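Print this page | E-mail this page

Drasadville Pick'em Pool: Rules and Scoring FAQ

Last updated: 17 Aug 2024

The pool is run on the Nilteo site for registered entrants in Drasadville. It covers professional football games against the point spread, regular season only. No cash is staked. Entries are scored in points.

How many points does an entry start with?

Every entry starts with 1000 points. The balance carries over from week to week and is not topped up. An entry that falls to zero is closed for the season.

What is the most I can put on one game?

The cap is 80 points per game. The form rejects anything higher. There is no minimum, but a pick with zero points on it is not recorded.

Which spread is used?

The spread shown on the pick form when you submit. Later movement in the line does not affect a submitted pick. If you edit the pick, the new spread applies to the whole amount, including points you had already placed.

When do picks lock?

Each game locks separately at its scheduled kickoff. A delayed kickoff does not reopen the form. The server clock decides, and screenshots of a phone clock are not accepted in disputes. 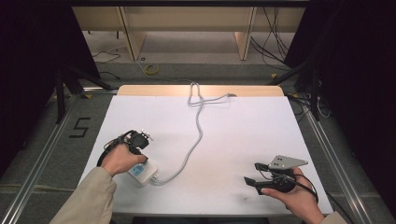
What happens if a game lands exactly on the spread?

The pick is scored as a push. The points placed on it go back to your balance and the game is left out of your win percentage.

What about postponed games?

A game moved to another date within the same scoring week stands. If it moves out of the week, all picks on it are voided and the points returned. Two games were handled this way last December.

Can I place side bets with other entrants?

Yes, through the Side Bets tab. Both entrants must confirm before kickoff. Side bets use points from the main balance and count toward the 80-point cap. Forfeits such as haircuts or costumes can be typed into the notes field, but the pool does not score or enforce them.

How are ties in the final standings broken?

First by win percentage, then by number of picks made, then by the earlier registration number. Last season first place was settled on win percentage between entries 103 and 277.

Who handles scoring disputes?

Birthe Hviid reviews spread and scoring questions. Wouter Hoekstra handles account access. Send the entry number, the week and the game. Scores become final when the next week's form opens.

Related items
Reading a point spread
Side bet confirmation steps
Last season's final standings
Closing or transferring an entry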